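Home > Forums > Storage and Small Spaces > Sorting one basket for a shared bedroom

Thread: One basket or several pouches for bedside and travel odds and ends?

jarach_flat3
Posted 02/04/2018
We have one slatted plastic basket, olive green, grated bottom, for everything soft that lives between the bed and the suitcase. Sleep masks, headbands, small pouches, plus headphones and whichever paperback is being read. The shelf bay is 470 mm wide and 580 mm high, so a second basket of the same size won't go beside it. I can stack, or I can subdivide.

Specific problem: cords and elastics. Anything with a strap ends up through the slots, and the item under it comes out with it. I'm after opinions on subdividing versus moving the hard items elsewhere altogether. Budget is small. Colour doesn't matter.

Steinars_dottir_fan
Move the book and the headphones out. Hard items in a soft basket sink to the bottom and you have to lift everything to reach them. A paperback stands on its spine on the shelf and takes up very little width.

lukton
Disagree on the headphones. Over-ear ones are mostly air and will sit on top of a basket of fabric perfectly well. The cable is the fault. Coil it, put a hook-and-loop tie on it and the problem is gone. The book I'd move.

diltham_dave
What's the fabric stuff? Satin and mesh want different treatment. Mesh catches on slot edges, satin mostly slides. If half of it is mesh I wouldn't use a slotted basket at all.

jarach_flat3
Mixed. Two attached.
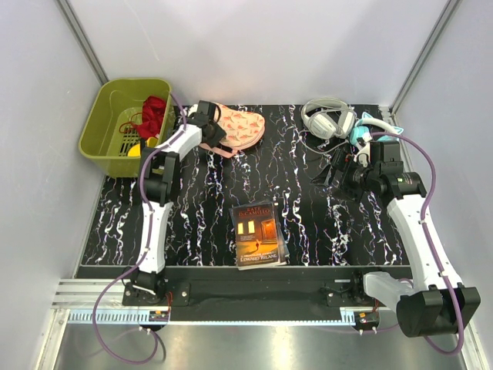
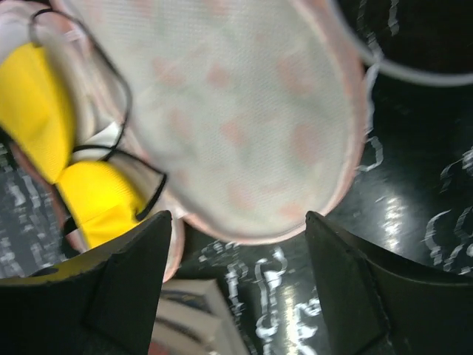
lukton
OK, the headphone cable is thin, so a short tie will hold it. Coil it to roughly the diameter of an ear cup and tuck it between the cups. Don't wrap it around the headband of the headphones, as that puts a tight bend at the plug end.

For the cat-ear headband, I'd keep it at the top whatever else you do. Pointed ears get creased under weight and then you're steaming them.

diltham_dave
The white mask is mesh, so my earlier point stands. Fold it with the mesh inward and lay the elastic inside the fold. Then nothing is exposed to the slots. Or line the basket. A pillowcase is enough – open end up, excess folded over the rim and pegged.

Steinars_dottir_fan
Lining defeats the purpose of a slotted basket. The slots are there for airflow, and sleep masks are worn against the skin all night.

diltham_dave
Cotton breathes. Ours has been lined for two winters with no smell.

Steinars_dottir_fan
Two dry winters inland. I'm on the coast and anything folded in a lined tub is musty by April. I would use the dinosaur pouch for the masks, straps and all, and leave the basket unlined.

lukton
Is that pouch big enough for a full-size mask without folding it hard? Padded masks take a set if they're creased across the middle and then they leak light at the nose. I'd measure first.

jarach_flat3
Measured. A mask goes in flat with a bit to spare at one end. Two is tight. So one in the pouch, one folded your way, dave, on top of the red cloth.

The cloth is the other item I haven't settled. It has a cord, and the cord is what drops down into the basket.

Sigrún Briem
Tie the cord off in a loose slip knot close to the cloth. Ten seconds. I pack for a family of five and every drawstring and cord in the house gets that before it goes into anything with holes in it.

On the general question I'm with the "move the hard items" side, with one amendment: keep the book with the headphones. They get picked up together at bedtime. Sort by when you reach for it and the material matters a lot less.

diltham_dave
Material matters when it snags.

Sigrún Briem
It does, and you've fixed that with the fold.

lukton
For the record, I costed dividers when I did mine. Corrugated plastic sheet, cut to slot together in a cross, lasted well and washed clean. Cut it 5 mm undersize each way or it bows the basket walls. It won't grip on a grated base without a notch, so cut small feet that drop into the grating.

jarach_flat3
Feet is a good idea. I have an offcut of that sheet, 1090 mm long, left over from a window job. Will try a single divider first – masks and pouch one side, cloth and headband the other, headphones and book on the shelf above.

Steinars_dottir_fan
Unlined?

jarach_flat3
Unlined for now.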